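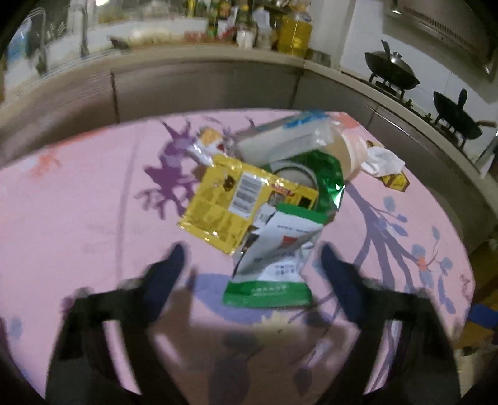 Speaker notes, Sarcombe workshop, afternoon session
Slot: over 300 words a minute if I read all of this, so don't. Skip anything in brackets if the clock is against me.

Opening

Thank Itziar Cuesta for the invitation. Say up front that I was asked to give the "does it really work" talk and that I will mostly be saying "we can't tell yet."

The claim we set out to check: if you collect demonstrations with a hand-held gripper in ordinary homes, you get a clearing-up policy that carries over to homes it has never been in. No robot needed during collection. People walk around with the tool, pick up trash, put it down, and the wrist camera records the lot. The Prieto report says this in its first paragraph and repeats it in the last one. In between there is less support for it than I would like.

What we did

We repeated the collection protocol as closely as we could from the written description. 300 demonstrations of clearing packaging off a kitchen table. Seven homes. Then we trained the same policy from scratch with 2 different seeds and ran it on an arm in kitchens that were left out.

(Two seeds is too few. Say so before Hertta does.)

Talk about the first slide while it's still up. A heap of packaging on a pink printed tablecloth, the open fingers either side of it, the kitchen behind. Ask the room what they would pick first. Most people say the yellow snack wrapper, and it is the biggest easy target. Then ask what they would pick second, and wait. There's a shiny green foil wrapper half standing up, with a clear plastic lid or ring tucked in behind it. Foil and clear plastic are where I expected trouble, and where the original report has no breakdown at all. It gives one success number for "household waste" and leaves it there.

Where I think the method is sound

Be fair here. Olga Bravo will be in the room and she did a lot of the hard work on the hardware.

Collection is fast. A person who has never held the tool can give usable demonstrations the same afternoon. Compared with teleoperating an arm in somebody's kitchen, there is no contest.

The viewpoint matches. The camera sees its own fingers in every clip, big and close, and the arm carries the same fingers and the same camera at test time. I went looking for a gap there and didn't find much of one.

The backgrounds are real. Stoves, sinks, bottles along the counter. You can't get this from a lab bench with a green mat on it, and I have stopped believing results that come only from green mats.

Where I don't believe it yet

First: the homes. Seven sounds like variety. But each home gives you one table, one tablecloth, one set of lights. If every clip with a patterned cloth comes from the same kitchen, the policy has seen one patterned cloth. Look at that branch print again, with the leaf shapes running across the right side of the table. A leaf on a cloth and a scrap of wrapper can look a lot alike to a small vision model. In our held-out runs the arm closed on bare printed cloth more than once. The report doesn't mention grasps at nothing. I asked whether they were counted as failures or dropped as "resets" and got a polite answer that I still can't decode.

Second: speed. People move fast with a tool that weighs so little. The fingers on the slide are smeared with motion, and plenty of the frames look the same. The policy learns from those frames. Grindanico, who make the arm, cap the joint speed well below what a person's wrist does, so we slowed the playback. Nobody has shown what slowing does to contact with light objects. A paper cup on its side rolls when you nudge it, and it rolls the same way whether your training clip was stretched or not.

Third: order. People clearing a heap choose an order without thinking. They take the top thing, or the near thing, or the thing they dislike. Encarnación Villalobos went through our clips and found that the order was much more like the person than like the heap. Train on few people and you have learned their habits. I'd call that imitation. The report calls it "strategy."

Fourth, and this is the one I care about: scoring. "Table cleared" is scored by a human looking at the end of the video. Change the person scoring and the number moves. We used the Flilex scoring sheet, which at least makes you mark each object separately, and our figure came out lower than the published one. How much of the drop is the sheet and how much is the policy, I don't know. Please don't quote me as having failed to reproduce it. I reproduced something, and I'm not sure it was the same thing.

What I'd want to see before changing my mind

Per-material results. Film, foil, clear plastic, card, tissue. A table with five rows would do.

The same heap on a plain cloth and on a patterned one, same kitchen, same light.

Raw counts of closes on nothing.

Scoring by two people who haven't talked to each other.

None of this needs new hardware. Most of it could be done with clips the Prieto group already has.

Likely questions

"Wouldn't more homes fix it?" Maybe. Then show me the curve. Adding homes and adding people got mixed together in every set I've looked at, ours included.

"Why not just add a depth camera?" Clear plastic and foil are bad for depth too. Don't get drawn into this one, it eats ten minutes.

"Would you use the gripper again?" Yes, in June, for the cloth comparison. Océane MacDonald has the booking sheet if anyone wants to lend us a kitchen.

Leave the slide up during questions.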